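Flostby Ribbed Drawer Cabinet, White
Item 1515
Justitz Storage & Casegoods

Freestanding cabinet with vertically ribbed drawer fronts. White exterior, natural light wood drawer interiors. Supplied assembled. Part of the Flostby series, which also includes the Mullo side table and the Paquette bench. Finish and rib spacing match across the series, so pieces can be placed side by side without a visible change in pattern.

Construction

The ribbing is cut into the face of each drawer front and runs the full height of the panel. It is not an applied strip and has no joints that can lift at the ends. The front is painted after cutting, then sanded by hand between coats. Drawer boxes are left unpainted inside and sealed with a clear matte coat. Paint inside a drawer tends to stick to paper and vinyl in warm weather; the clear coat does not.

Each drawer front is attached to its box with screws from the inside and can be removed for repainting or replacement. Replacement fronts are sold separately under item 373. State the drawer position when ordering, as the top front is drilled differently from the others.
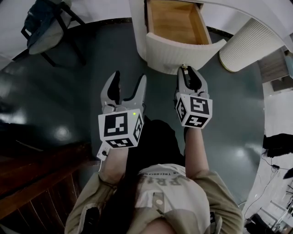 Drawers run on side-mounted steel slides with a stop at full extension. To remove a drawer, pull it out to the stop, press the release tab on each slide, and lift the front slightly while drawing it forward. To refit, line up both slides before pushing. If one side catches, take the drawer out and start again. Forcing it will bend the ball cage.

Floor placement

The cabinet sits directly on the floor. Set it on a hard, level surface where possible. On thick carpet the front edge can sink and the drawers may roll open on their own. Two leveling shims are packed in the top drawer for this purpose. Allow clearance in front for the drawer to open fully and for a person to stand behind it.

A wall anchor kit is included and must be installed before the drawers are loaded. Do not open more than one loaded drawer at a time.

Care

Dust the ribbed faces from top to bottom with a soft brush. A flat cloth passes over the grooves and leaves a line of dust in each one. For marks, use a damp cloth folded over a fingertip and a small amount of dish soap, then dry at once. No abrasive pads, no solvent, no furniture polish. Wipe drawer interiors with a dry cloth only.

Small chips in the paint can be filled with touch-up pot 87 (satin white). Apply with a fine brush along the groove and let it dry overnight before closing the drawer against it.

Revision note

Slides were changed in April. Cabinets made before the change use a lever release in place of the tab, and the two types cannot be mixed on one drawer. Check the underside of the slide before ordering parts.

In the box

Cabinet, assembled
Wall anchor kit with screws
2 leveling shims
Care card

Page updated May 2025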